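Grarum: learning to pick up see-through things from a wrist camera

README for the data, the training code and the checkpoints

What this is

Grarum is a small collection of arm recordings made at the Gidau bench, together with the method we trained on them. The subject is clear and tinted plastic. Depth sensors are poor at it, and a lot of grasping work quietly leaves it out. We wanted to find out how far a policy could get with plain colour pictures from a single camera at the wrist, and the answer pleased us a great deal more than we expected!

There are 1,082 recorded episodes in the release. Of these, 159 are held back for testing and should stay out of training, please, even for "just a quick look". The split is fixed in splits/heldout.txt.

The method in short

We call it Egan. It is an ordinary imitation policy with one extra job during training. Besides predicting the next arm movement, the network has to guess how the view will shift if the wrist slides a little to one side. Tinted plastic gives itself away when you move: the background seen through it slides differently from the rim, and the coloured shadow stays put on the table while the object's outline moves over it. The extra job pushes the network to pay attention to all that. At run time the extra head is dropped, so the policy costs no more to run than the plain one.

We tried several versions before this one. Masking out the shadows made things clearly worse, which was a surprise at the time and makes lovely sense now. Painting random backgrounds behind the objects helped a bit, but it was slow and fiddly, and we left it out of the main recipe. The code is still in extras/backgrounds if you fancy a go.

What is in the folders

episodes/ holds one folder per recording, with the wrist video, joint positions, gripper opening and a line of text giving the task.
splits/ holds the training and held-out lists.
train/ holds the Egan code and the settings we used.
checkpoints/ holds 2 models: the full one, and the plain policy without the extra job, for comparison.
extras/ holds things that half worked.

Recordings are stored at 20 frames a second. Times in the joint files are in seconds from the start of the episode, and the video is already lined up with them.

How the episodes look

Every episode begins with the gripper open and held back from the objects, so that the policy has to decide where to go before it can touch anything. Light tables are the hardest for us, as pale plastic fades into them and only the tint, the rim and the shadow are left to work with. In the view below, the teal cup throws a bluish shadow towards the foot of the brown bottle, and you can see the grey wall faintly through the bottle itself. An early policy of ours was fond of reaching for shadows of that sort. Egan does it far less, and watching the two side by side is the quickest way to understand what the extra job buys you.
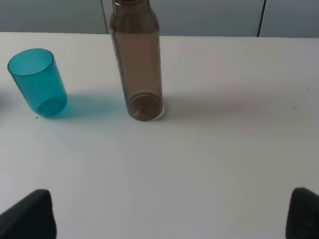

Grasp labels are left out on purpose, and we would love to see somebody try the data with a method that doesn't copy arm movements at all. The bluish shadow next to the cup would make a fine little test for anyone working on segmentation: ask your model where the plastic ends and the table begins, then compare it with what you would draw by hand. Tall objects can run out of the top of the view, as the bottle does, so don't count on having a cap to aim for.

Known problems

Small marks and specks on the table were not cleaned off or edited out.
A few task lines have spelling mistakes. We kept them, as the text encoder was trained with them in.
Checkpoints from before the Dridberg release won't load with the present code. Use train/convert_old.py first.
The gripper opening is a raw motor reading. Scale it yourself if you need millimetres.

Getting started

Unpack the archive, set DATA_ROOT to the episodes folder and run train/check_data.py. It reports any missing files by name. After that, train/run.py with the default settings trains the full model. Pass --no-shift for the plain policy.

Found a bug, or got it working on a different arm? Open an issue and tell us, we read them all.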